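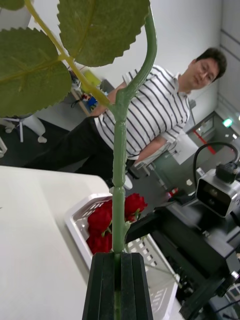 The Stakuvport cell mid-stem, with the rest of the roses waiting in the basket.

A morning with the flower arm at Stakuvport

I had been told to wear closed shoes and bring a jacket, so I dressed for a foundry. Stakuvport turned out to be carpeted. It shares a corridor in Barau with a dental supply firm and something that does payroll, and visitors sign in on a clipboard with a pen tied to it.

The open morning runs once a year, in December, and most people come for the packing line downstairs. I came for one machine, the rose cell, because last year I missed it by stopping for coffee. The cell's job is to pick artificial roses out of a basket and hand them over stem first, ready for whoever is making up the bunches. Their customer for this is a wreath and bouquet maker called Baranauskienė, who would like fewer people spending their days untangling fake flowers. Having since tried to pull a single rose out of a heap of them, I understand the customer completely.

How it is set up

The layout is modest. There is a white table, a slotted plastic basket of red roses, the arm, and a boxy camera unit on a black mount. The arm has a camera of its own at the wrist, looking out along the fingers, so it gets one view of the flower from very close up and the mounted unit supplies the wider one. The two have to agree about where the basket is. Most of the upkeep, I learned, is the business of keeping them in agreement.

Every morning begins with what the staff call the handshake. A printed checker card goes on the table, the arm visits a set of positions around it, and the software works out how far the two cameras have drifted apart overnight. I asked what could possibly drift overnight in a locked room. The answer was the cleaners, the heating, and a table with one foot that unscrews itself. The foot now has a dab of paint across the thread so you can see if it has turned. It had turned. A small wrench came out of a drawer with the ease of long practice.

The card check allows an error of 2 millimeters. Past that, the whole thing is done over. Ours passed on the second go, and I clapped, and was the only one who did.

The fingers

The gripper has two dark ribbed fingers, and the ribs are the part people there will talk about for as long as you let them. Stems are smooth green plastic. The first fingers fitted to the cell were smooth as well, and a smooth finger on a smooth rod makes a fairly good bearing: the rose would be picked up nicely and then slowly rotate until it hung head down like something in a butcher's window. With ribs it mostly stays where it was put.

The fingers come off every 3000 picks. The log on the day stood at 874 since the last change, so I didn't get to see a real one, but they did a demonstration swap anyway. The arm is sent to its service position, power to the gripper goes off at the switch, and each finger comes away after two screws. The old pair gets a wipe with a damp cloth and a look along the ribs under a lamp. Shiny ribs mean the pair goes in the bin. I was handed a retired set and invited to feel the difference. I nodded gravely. They felt like fingers.

After the swap, the closing force is set again with a spare stem kept in a mug. Too little and the flower slides. Too much and the plastic takes a dent, which the customer notices and, I gather, mentions.

Where to grab a rose

I had assumed the clever part would be finding the flower. Red blooms in a white basket are easy enough to find, even for me. The trouble is everything below them. These roses branch, with big serrated leaves on a side sprig and little nubs on the stem. Close the fingers on a nub and the grip is crooked. Close them on a leaf and you get a leaf, followed shortly by the sound of a rose landing on a table.

So the arm looks for a clear bit of stem with nothing sticking out of it, and goes for that. The leaves are fabric, and they flop in front of the wrist camera at the worst moments. The staff's remedy is for the arm to back off, tilt a little, and try again from the other side, up to 3 times, after which it parks and puts on a yellow light. It did this twice while I stood there. The second time it parked with such an air of resignation that I felt I should offer it my coffee.

Clearing a yellow light is done by hand: stop the cell, wait for the arm to settle, give the basket a shake, put it back against its corner marks, press resume. Visitors were allowed to do the shaking. I shook too hard and was thanked in a tone I recognized from school.

Odds and ends

Gurnia, for anyone else who wondered at the sign on the door, is what they call the control software. I asked if it stood for something and got two different answers, both long. It keeps the pick log, runs the morning check, and stores the wrist pictures of every failed grab. These are gone through at the end of the week, and I was shown a batch. There were a great many leaves.

The cables get their own line on the upkeep sheet. The ones on the arm are checked for rubbing at the elbow joint, and a plug at the wrist gets pushed home by thumb every morning whether it looks loose or not. Lens wiping is on the sheet too. Fabric petals shed a fine red fluff, which is invisible until it is on a lens, where it looks to the software like a very large rose very close by. The arm then declines to move at all, sensibly.

If you go next year, ask for the early group at 9. The handshake is over by half past and the later groups only get the picking. Parking is behind the payroll people, who would prefer that it wasn't. The coffee is on the ground floor next to the packing line, and I'd leave it until afterward.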